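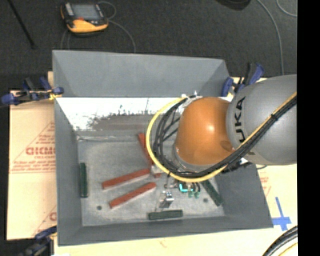

Gray bin, from above.

2022-07-01

Hide glue, batch 6, continued.

Soaked 80 g of the Hanow granules in cold water overnight, same ratio as batch 5. Took up the water evenly, no hard centers when pressed. Warmed in the double pot, lid on. Skin formed twice and was pulled off both times. The thermostat on the old pot overshoots after the lid has been lifted — wait for the light to cycle before trusting the dial.

Viscosity by drip test off the brush: continuous string, then beads. Slightly thicker than batch 5. Added a spoonful of water, stirred, left it alone until lunch.

Test joints: nine rubbed joints in Iltwood maple offcuts, planed, not toothed. Six with the wood warmed first, the rest at room temperature. The cold ones grabbed before I could slide them into line, and 2 of those are visibly off at the end. Marked C in pencil. No clamps on any of them.

Joints stay on the shelf by the window until fully cured, then break them by hand over the bench edge and look at the failure surface. Want wood fiber on both faces. Anything that parts along a shiny line counts as a starved or chilled joint.

The Khan recipe calls for urea to lengthen the open time. Not tried yet. I would like one clean run without it first, otherwise there is nothing to compare against.

Leftover glue poured into a shallow tray and put in the fridge, labeled. Discard if it smells.

To do:
— new brush, the ferrule on this one is rusting into the glue
— ask Zenolari whether the higher-strength grade will be back in stock before August
— separate thermometer for the pot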